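Skorville talks transcripts — README

What's in here
Transcripts of the border talks between Horkska and Bratier, from the first session in 1994 up to the walkout. One text file per session, speaker names at the start of each line. Translations are in a separate folder, same file names.

Sources
Mostly the Lecomte archive, scanned then typed up by hand. The Bratier side kept its own minutes and they dont always agree with ours. Where they clash both versions are kept — look for the double star in the margin.
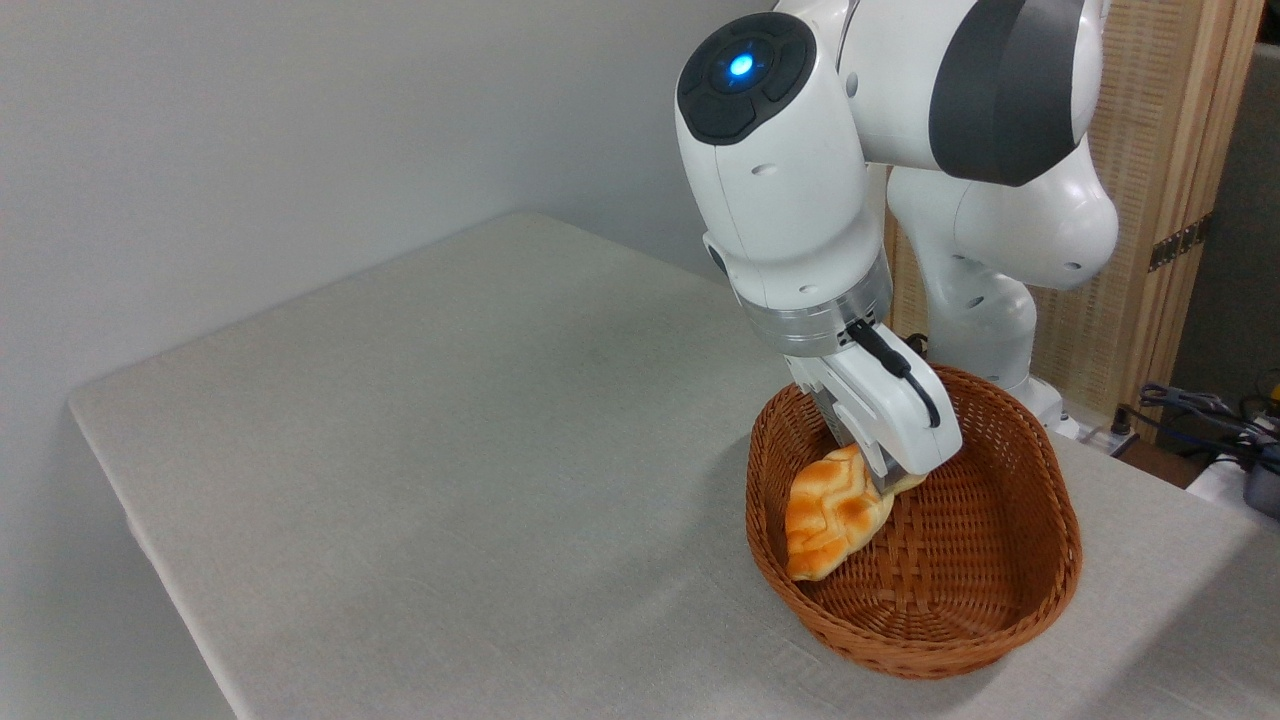

Known problems
- 2 sessions missing completely, never found a copy
- fishing rights annex is only in the Horkska version
- closed sessions have nearly 4 pages blacked out, left as is
- ministers' titles change half way through, not tidied yet
- speeches read out from paper are not marked as such, sorry

Using it
Free for teaching and reseach. Please say which side's minutes you quoted, it matters — the ceasefire line is worded differently in each. Don't use the translations for legal work.

Updates
Next lot of corrections goes up in May. Spelling of village names still to be agreed, for now we follow the Skorville map.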